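Week 4, Household Textiles. Notes for the evening group, 5/25/20

**Folding a T-shirt, and whether any of it matters**

Last week's handout on washing temperatures drew more argument than I'd planned for, so a warning: this one is shorter and less certain. Folding is a subject where people sell books. Very few of them have tested anything.

Start with the claims. You will have met most of these:

- folded shirts last longer than hung ones
- a shirt stored upright creases less than one in a stack
- rolling saves space
- a shirt has to be folded straight away or the creases "set"

The first has something in it. A heavy knit on a thin hanger will drop at the shoulders. For an ordinary cotton T-shirt I have never seen a convincing comparison, and the one Rónán Hayes brought in last term (from the Sidby catalogue) was written by people who sell drawer dividers.

The third is half true. Rolling saves space in a bag, where you can push the rolls into corners. In a square drawer the gaps between rolls are wasted. Try it with your own drawer before you believe me either.

**The starting point**

Nearly every printed method begins with a shirt lying flat, face down, sleeves out, no wrinkles. Mukis does it, Flanagan does it, and the Stokov leaflet even draws a ruler beside it. I'd like to know whose laundry arrives like that. The work in folding is mostly in the flattening, and the diagrams leave it out.

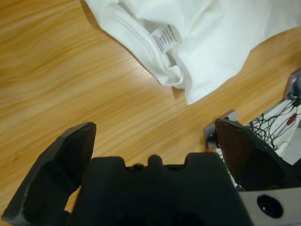
So step one, whichever method you follow, is to find the collar. It is the stiffest part of a T-shirt and the easiest to recognise in a heap. If there is a label sewn inside the neck, that gives you the back as well. Take hold at both shoulder seams, lift, let the body hang, and lay it down again from the hem upwards. One lift is usually enough. Smoothing with the palms from the middle outwards deals with what's left.

Watch the hem and the sleeve ends. Jersey curls, and a curled edge folded inside the shirt makes a ridge that you will see when you put it on. I think this explains more bad folding than any choice of method.

**Three methods to try**

1. *Thirds.* Face down. Fold one side in to the middle of the shoulder, sleeve back on itself, then the other side to match. Fold up from the hem.
2. *The pinch.* The two-second one from the videos. It works once you've learnt it. It took me 13 goes, and I was no quicker over a whole basket.
3. *Half and half.* Fold down the centre line, sleeves together, then across. It leaves a crease down the front, which some people mind.

Clémence Lebrun asked whether a card template is worth making. If you share a shelf with someone who folds differently, perhaps. Otherwise you have one more thing to store.

**On creases "setting"**

Damp cloth left in a heap does dry creased. Whether a dry shirt gets much worse between teatime and bedtime is another matter, and I'd be glad of evidence. Hence the homework.

**For next week**

Crumple two similar cotton T-shirts, both fully dry. Fold one at once and leave the other for 180 minutes before folding. Look at both the next morning and write down what you see, including if you see no difference. Please don't iron either of them first.

Bring a shirt you don't mind other people handling. Drawers and dividers are held over until June.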